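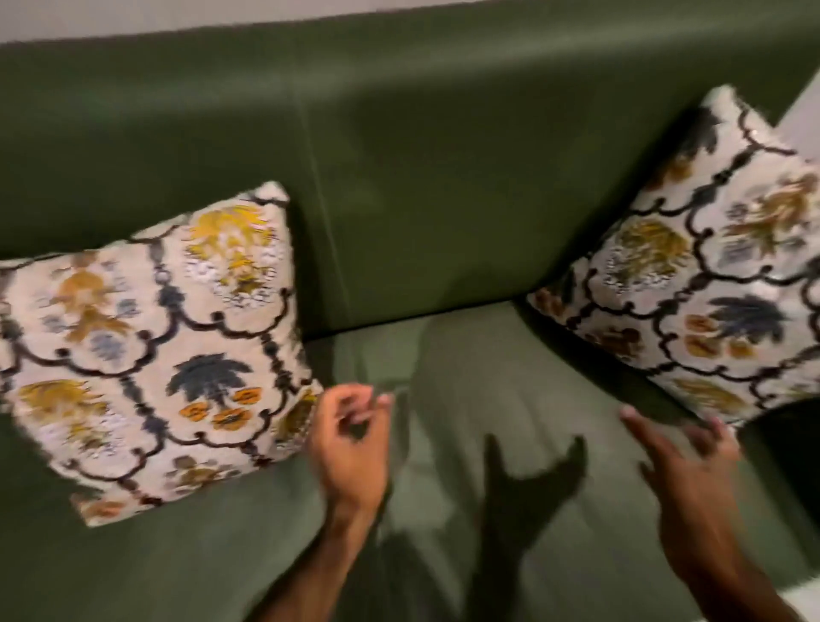 By Lino Pagano, Cornton | Home and Housing | January

CORNTON - The sofa now gets its own line on the cleaning sheet at the Ulevden apartments, where furnished units are rented by the week and by the month. Starting this month, cleaning crews have to take the throw pillows off, clear the seat, go along the seams and put the pillows back before they can mark a living room as finished.

The change was announced to tenants in a one-page letter from Mesodeck, the company that manages the building. It follows a review of a year of comments left by people moving in and out. Mesodeck said it received 339 comments that mentioned cleaning, and that the sofa came up more often than the oven, the shower or the windows.

Most of those comments were about crumbs. Others mentioned hair, coins, pet fur and, in one case, a set of keys that belonged to the tenant before last.

"We had a very long list for the kitchen and a very long list for the bathroom," the building manager said. "For the living room it said vacuum and dust. People were vacuuming the rug and dusting the shelf, and doing exactly what the list told them to do."

The old sheet did not mention the sofa at all. The new one gives it a box of its own, between the coffee table and the floor. The floor comes after the sofa because whatever is brushed off the seat ends up there.

The Ulevden units are furnished in the same general style, with dark green sofas and light, patterned throw pillows. The manager said the green had been picked because it hides wear. It has been less good at hiding food. A pale crumb is easy to see on a dark seat, and a tenant who walks in and sees one tends to go looking for more.

The patterned pillows do the reverse. With a busy print there is plenty for the eye to look at, and a small stain can go through several stays before someone turns the pillow over in good light. Crews have been told to look at both faces of each pillow and to do it near the window.

The order of work on the new sheet is as follows. Pillows come off first and go on a clean chair or a folded sheet, never on the floor. Larger bits are picked up by hand. The seat is vacuumed with the brush attachment, from the back toward the front, and the narrow attachment is used along the line where the seat meets the back and down inside each arm. The arms and the top of the back are wiped with a dry cloth. After that the seat is smoothed by hand, and the pillows go back, one at each end.

Crews are asked not to rub at crumbs with a damp cloth. The manager said this was the most common mistake during the first days. Dry cracker or chip comes off easily with a vacuum or a hand, but wet it turns into a paste that gets down into the weave, and then the whole seat has to be cleaned and left to dry. A unit with a wet sofa can't be handed over that afternoon.

Mesodeck has set aside 7 minutes for the job. One cleaner who has worked at the building through several managers said that was enough for a sofa in ordinary condition, and not enough after a long stay with children. In those cases crews can write "long clean" on the sheet and skip the balcony, which is then done the next morning.

"I would like it to be ten," she said. "But before this it was zero on paper, and we did it anyway if we had time. Now at least it is on paper."

She said she already had her own way of doing it, which is to stand at the arm and look along the seat from low down. Small things show up that way. From straight above, she said, your own shadow gets in the way, and half the seat goes dark while you are looking at it. The tip has been added to the sheet.

The letter also sets out what departing tenants are expected to do, and this part has caused some discussion in the building. Tenants are not asked to vacuum. They are asked to clear the sofa of their own belongings, to shake out blankets over the bathtub or outdoors, and to brush off any food they can see. No fee is attached. An early draft included a charge for leaving crumbs behind, and it was dropped before the letter went out.

The manager said the charge would have been hard to apply fairly. A few bits of cracker on a seat take a moment to pick up, and arguing over them by email takes far longer. Damage such as burns, tears and ink will still be charged as before.

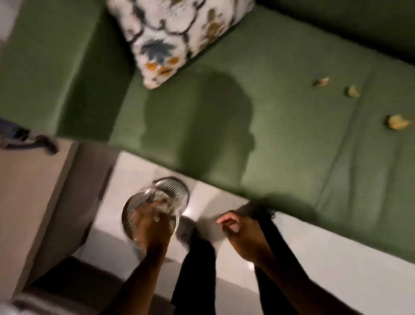 Hanne Lindqvist said she was glad to hear that the charge had been dropped, and that she would have moved out over it. She eats dinner on the sofa most evenings, she said, and so does everyone else she knows in the building, where the dining tables seat two and usually have a laptop on them. What she would like from Mesodeck is a small hand vacuum in each unit. The full-size one is kept in a hall closet on each floor, and carrying it in for a few crumbs feels like too much trouble, so the crumbs wait for the weekend.

Mesodeck said it had heard the same request from others and was looking at prices. It would not say when a decision might be made. Until then, a soft brush and dustpan will be left under the kitchen sink in each unit, and tenants who find theirs missing can ask for one at the front desk.

The company is also spending nearly $2,000 on spare pillow covers, so that a stained one can be swapped on the spot and washed later. At present a stained pillow is taken away to be dealt with, and the sofa goes to the next tenant with one pillow or none. The order has gone to Zanetti, an upholstery shop in Cornton that has done repairs for the building before. The shop expects to have the covers ready by the end of next month.

Asked for general advice on looking after a fabric sofa, a worker at the Zanetti shop said most people wait too long and then scrub too hard. She suggested going over the seat with a vacuum once a week, with the suction turned down if the machine allows it, and keeping the brush attachment clean. A dirty brush leaves gray streaks on a light fabric and fluff on a dark one.

She also said that grit does more harm than food. Sand and dust carried in on clothes work down into the seat and wear at the threads each time someone sits, mostly along the front edge and in the favorite spot. Salt and crumbs from snacks act in a similar way if they are left long enough. Where the seat can be lifted out, she said, it should be turned over now and then. Where it is fixed, as it is on many rental sofas, the best thing is to change where you sit - advice that she admitted few customers follow.

On pillows, the shop's view is that they should be plumped from the sides with both hands, and not punched in the middle, which pushes the filling into the corners. A printed cover should be washed inside out and cool. If the label is missing, try a damp white cloth on the back first to see whether any color comes away.

The new sheet will be tried for 6 months in all the furnished units at Ulevden. After that Mesodeck will look at the comments again and decide whether to use it in its other buildings. The manager said he would also go by what the crews tell him, and that the balcony rule was the part most likely to change.

There have been small problems already. On some floors the narrow vacuum attachment could not be found, and crews were sharing one between two floors until replacements came in. One unit was handed over with its pillows still sitting on a dining chair. The tenant moved them back herself and mentioned it at the desk the next day, along with a dripping tap.

Lost items found in sofas will be kept at the front desk for a month in a labeled envelope. The keys mentioned in last year's comments have not been claimed. Tenants who think they may be theirs should be ready to say what is on the ring.

Copies of the cleaning sheet are available at the desk between 9 a.m. and noon, and a large-print version can be requested.

We use cookies to remember your settings and to see which stories are read. By staying on this site you agree to their use. Accept | Manage settings

Contact the newsroom | Corrections | Copyright Cornton local news pages, all rights reserved | Back to top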